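Kendine hand-held gripper kit, trial notes, Plistthorpe office
July 29, 2020

Second session with the loaner.
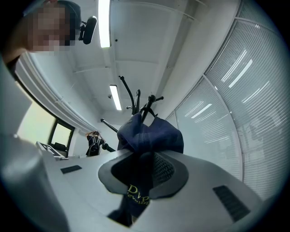
Garment task today, hanging and taking down at the coat stand. 43 tries logged, 15 of them thrown out at review. Most of the bad ones were tracking drops on the upper hooks, when the unit is tipped back and mostly sees ceiling. Kendine's manual says to keep a textured surface in view. Not easy in here with white ceiling and blinds.

Grip on soft cloth is fine. Folds bunch up in front of the pad and hide the contact point, same complaint as in June with the Tadero unit. Wrist gets tired after 3 sets. Trigger is stiff, ask if there is a lighter spring.

Export took over 15 minutes. Folder naming still wrong, starts at 2125 for no reason I can find. Renamed by hand.

Quote from Pappas covers the kit and calibration but no spare finger pads. Need that in writing before we say yes.

Next: repeat with the lights off at the far end, then folding on the table.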